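Posted in: Workshop Builds, Grant Updates

Tunby Shared Workshop – Grirkuva sorting build, progress report to the Urio small projects fund

Wednesday, July 18, 2018

Of the 2,153 you gave us, 750 is left. Most of the rest went into cables, and then into longer cables.

The arms move when told to and stop when told to, in that order. The job now is approaching things from the side without knocking them over, starting with the big dark container and the red ball. 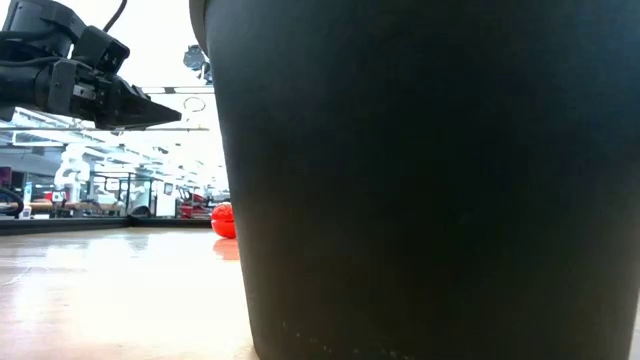 Tolura would like it on record that side approaches were promised for the spring, and that the fund can read a calendar. Fair. We spent the spring rewriting the homing routine, which used to finish by driving the gripper into the table.

We logged 19 full sorting runs this period. Three ended with every item where we wanted it. The others were educational. Soft shapes go well – anything see-through is still a headache, and the clear box has been rammed more often than I care to itemize.

Two arms over one table also means deciding who goes first. At present they are both very polite and we wait.

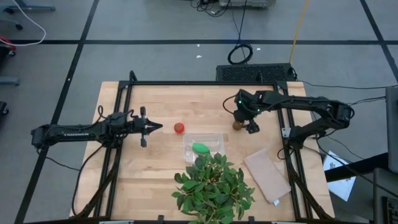 Next period

Turn-taking between the arms, cable clips, a better way to find the clear box. Full demo in September.

14 shares | 3 comments

gluegun_pat: Clips first. Please.

Tolura: Which September?

benchrat: Put tape on the rim of the box, worked for ours.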